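A Place for Shoes: Making the Entry Corner at Karnberg House Easier to Live With

Mariama Laryea
Home and Interior Studies, Course 2444
Trerbridge College
31 Jul 2022

1. Why I picked such a small corner

When our class was asked to choose a part of a real home and improve it, most of my classmates went for kitchens and bedrooms, and I can see why, because there is so much to do in them. I kept coming back to the entry corner of the ground floor room at Karnberg House, where I have spent a good part of the past two years taking my shoes off and then looking for them again. It is a shared room with a carpet that everyone is quite protective of, so the house rule is slippers indoors, outdoor shoes off at the door. The rule is a good one. The trouble was always what happened to the shoes after that.

My grandmother kept a bench by her front door with a curtain across the bottom, and behind the curtain lived every shoe the family owned, in no order at all. You reached in and felt about. I was very fond of that bench, but I wouldn't recommend it to anybody in a hurry, and people at Karnberg House are nearly always in a hurry. So my question for this project was a plain one: what would make it easy for people to put their slippers away in a pair, in the same spot, and find them there the next time?

2. How things were before

I started in December by keeping a notebook near the door. Whenever I came in or went out I wrote down where the house slippers were and whether they were together. By the end I had 168 entries, which sounds like a lot, though many of them are only a few words long ("one under the seat, other one gone" is a typical one). Reading them back was more useful than I expected. I had assumed the slippers ended up all over the room, but most of them were within a step or two of the door. People were trying! They kicked them off in the right general area and then the area did nothing to help them.

The old arrangement was a deep plastic tub that held everything. It was fine for the first pair and got worse from there. Wet boots went in on top of slippers, and after a while the slippers came out smelling like boots, so people stopped using them and walked around in socks. I also talked with people as they came through, 20 of them altogether, and asked each one what annoyed them most about the corner. The answers were mainly about having nowhere to sit down, and about the tub.

3. What we put in

I had a budget of 200 dollars from the course, and I did not spend all of it. The main purchase was an open shoe rack from Ilico, wooden shelf boards in a black metal frame, which took me an evening to put together and left me with one bolt I still can't find a home for. I chose it over a cabinet with doors for a simple reason that came straight out of the notebook: if you have to open something, you won't. With open shelves you can see from across the room whether your slippers are there.

The second thing was a seat. I found a pale gray padded ottoman secondhand and set it right beside the rack, so that a person can sit down, change, and reach the shelf without getting up. Several people told me afterward that this was the part they liked best, and I was a tiny bit offended on behalf of the rack.

The house slippers themselves are light gray ones with open toes and thick soles. I would have liked a different color for each pair, but these were the ones we could get in a matching set, and they are very comfortable. They live on the lower shelf, toes out.

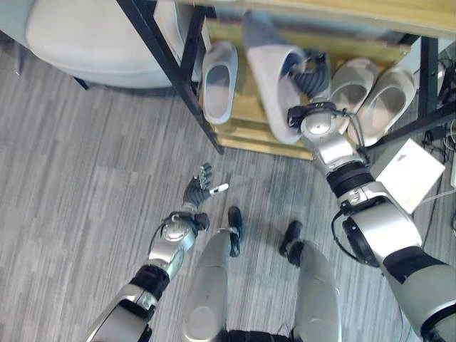
Figure 1. The lower shelf of the rack, with the gray house slippers and the ottoman alongside.

Toes out was something I argued about with myself for longer than I would like to admit. If the heels face out, you can hook a finger into the back and lift. If the toes face out, the row looks neater and the open fronts get a bit more air, and you can see at once which is the left and which is the right. I tried heels out first, for about as long as I could stand it, and then switched. Professor Kang, who supervised the project, pointed out that I had never tested the two ways side by side, and that is a fair criticism. If I did it over I would run each for the same length of time and keep notes the way I did at the start.

4. Trying it out

For the trial I left the corner alone as much as I could. I put no sign up at first, because I wanted to know whether the furniture would explain itself. Mostly it did. People who had been in the old corner many times walked in, saw a pair of slippers at shin height with a seat beside them, and sat down. The pairs stayed together far better than they ever had in the tub, and my notebook from this stage is rather dull reading, which pleased me very much. 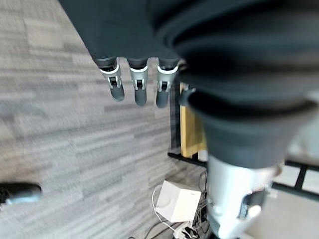 Outdoor shoes turned out to be the harder half of the job, and I had not planned for them nearly as well. I had thought so much about where slippers should go that I had only given the outdoor shoes a vague promise of "the other shelf." In practice a person sits, pulls a shoe off, and the shoe stays wherever the foot was. A black shoe lying on the gray carpet is the most ordinary sight in the house, and the striped, tile-like pattern hides crumbs and grit kindly enough that no one feels scolded by it. I tried a mat, which slid. I tried asking, which worked on the people I asked. The best result came from moving the outdoor shoes to whichever shelf was easiest to reach from the seat and letting the slippers take the place that needed a slightly longer stretch, but by then the trial was nearly over and I only have a handful of notes on it.

There is also the matter of everything else that collects by a door. Boxes, cables, small white gadgets that want a socket, all of these drift toward the rack because the rack is there. I think any storage put near an entrance has to expect this. My feeling is that a shallow tray or a basket on the top shelf would catch the smaller things, and that the floor under the rack ought to be treated as part of the design from the beginning. I left it open so that it could be vacuumed, and of course an open bit of floor looks like an invitation.
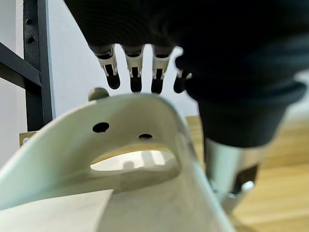
Height is the other thing I would look at again. The lower shelf is comfortable from the ottoman, but for a tall person standing up it means a real bend, and one of the people I talked to has a bad back and told me kindly that she simply uses her toes to nudge the slippers in. I watched her do it and she is very good at it. Still, a rack that could be raised by the width of a hand would suit her better, and it would make room for boots underneath, so I have drawn that version in the sketches at the back of my folder.

5. Costs and upkeep

The rack was the largest cost, followed by the slippers and then the ottoman. The mat was returned. For upkeep I suggest wiping the shelf boards with a damp cloth when they look dusty, washing the slippers by hand in lukewarm water, and letting them dry fully before they go back. Please don't put them on the heater. I did this once and the soles curled.

6. What I would hand on to the next student

Keep the notebook going for longer than feels sensible, and write in it even when there is nothing to report. Test one change at a time, which I did not always manage. Measure the space with the seat already in it. And talk to the people who come through early in the morning, as they use the corner quite differently from the evening crowd and I only found that out in my last few conversations.

The rack and the ottoman are staying at Karnberg House, and my notes and sketches are in the course folder for anyone who wants to carry on with the outdoor shoes.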